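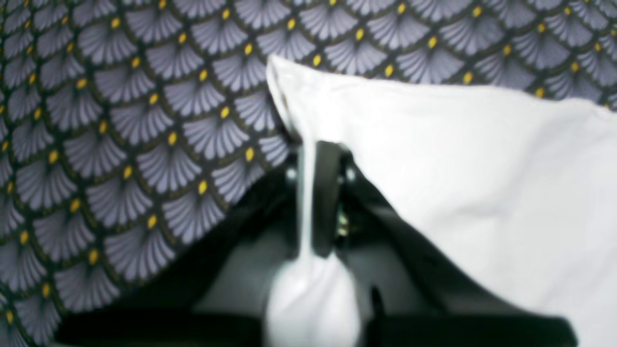

Which gripper goes on the arm for the cloth work?

The Mengal, at least through the end of June. The Haditz goes back in its drawer with the pads still on it, and I'll say why further down.

Started at 9:40 with coffee and a controller that didn't want to talk to me. The Wutora box had kept the old tool weight from when Junaid was using it, so the arm thought it was carrying something a lot heavier than it was, and every time I let it float it crept up toward the ceiling like a balloon. Typed in the new weight, saved, rebooted, same creep. Saved it again in the OTHER menu (there are two, why are there two) and it stayed put. Junaid, if you're reading this, the one that counts is under Mounting, and the one under Tool looks like it saves but goes back to the old value at power-up. I stuck tape on the pendant.

Then the grippers. I'd run the Haditz yesterday on the same soft stuff, white over the fan-print fabric, and I wanted the Mengal to get the same treatment before I forgot what "the same treatment" was. Lighting as it was, same start pose, same slow approach. I did move the speed slider once without meaning to, with my elbow, and had to throw that run out.

First thing I noticed is how much less I fuss over the approach angle. The Haditz wants to come in dead straight or one finger lands before the other and shoves the cloth out from under its partner. With the Mengal I can be pretty sloppy, tilt the wrist a good bit, and it still gathers up a fold. I like it! I was all set to not like it, because the Mengal catalog is so smug, but I do.

Closing is another matter. Out of the box it closes hard. Fine for a block of wood, terrible for a pillow, and it left a crease on the first pinch that took real ironing with my palm to get rid of. I walked the force down from the default until it started to let things slip, then came back up, and ended at 7 newtons. At 7 it holds a corner while I shake the arm side to side. Below that it's luck. The closed position reads 1383 on the encoder with nothing between the fingers, so anything higher than that after a close means we've got hold of something. A single layer of pillowcase barely moves the number, though, and I wouldn't trust it alone. Nighat thinks we should look at motor current as well and she's probably right, I just haven't wired it into the log yet.

Pads: 4 mm silicone on the Haditz, whatever came on the Mengal. I know, I know, that isn't a fair fight. I tried to cut silicone for the Mengal and made a mess of it, the knife wandered and I ended up with two wedges. Nighat has the good cutter over in Avville and is bringing it back with her.

Camera next. We have the little wrist camera on the same bracket as before and I'd been worried the Mengal would block more of the view. It blocks plenty. The fingers sit low in the middle and they're too close to be in focus, so you're always looking past dark blurry shapes at the cloth. But the part I care about, the bit of cloth just ahead of the tips, stays visible for most of the approach. The white stuff blows out if the exposure is left on auto. I fixed it by hand and got my shadows back, and the wrinkles with them, and the wrinkles are what the fold finder runs on. The fan print helps too, oddly. Junaid picked that fabric for being busy, to confuse the thing, and what it does is make the edge of anything white super easy to find. We should get something plain and pale for the next round if we want to be mean about it.

Lunch somewhere in here. Longer than planned.

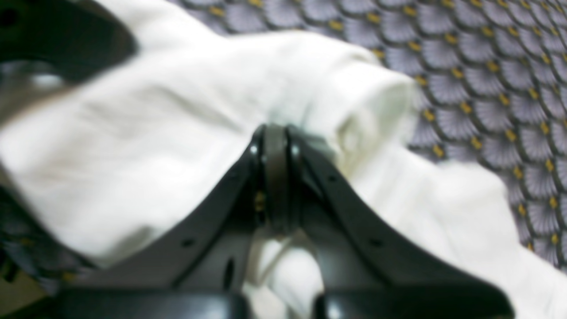
What should you do when the gripper presses down and the cloth bunches before the fingers close?

Back off a few millimeters, let the cloth settle, and close while moving up slowly. Pushing harder packs the fabric between the fingers, and you get a wad where you wanted one fold.

I've put that in the script as a retry, four attempts before it gives up and calls me over. Could be fewer. On the Haditz I'd let it keep going and it just kneaded the same spot like a cat.

A few loose things from the afternoon, in no order:

Cable to the gripper is too short when the wrist rolls all the way left. It pulled tight once, no damage, but I've put a soft limit on that joint and I hate soft limits I forget about, so: joint six, left roll, it's in the config with my initials.

The Wutora controller drops the gripper connection if the laptop goes to sleep. Reconnecting needs the gripper opened first or it faults. Lost a good while to this and blamed the cable (see above) the whole time.

Screws on the adapter plate were finger tight when I checked them at 3:15. I'd swear I torqued them. Thread locker tomorrow, the blue one.

Compared to the Haditz, the Mengal is louder, a sort of whiny chirp on opening. Doesn't matter for the results but it matters to the person sitting next to it for hours, and that's me.

Where the Haditz still wins is anything flat. A sheet pulled smooth with no wrinkle to grab, the Mengal just skates over it, and the Haditz with those grippy pads can drag up a fold out of nothing. So I don't want to send it back yet. If the Mengal does the same trick once it has decent pads then fine, off it goes.

Still to do: pads (Nighat, cutter), motor current in the log, pale fabric, and a second pass on exposure with the blinds open, as everything I've got so far is with them shut. Junaid wants the arm free after 2 tomorrow, so I'll get the pad test in before that or it waits. Pendant is charging on the shelf by the door, e-stop is in, air is off.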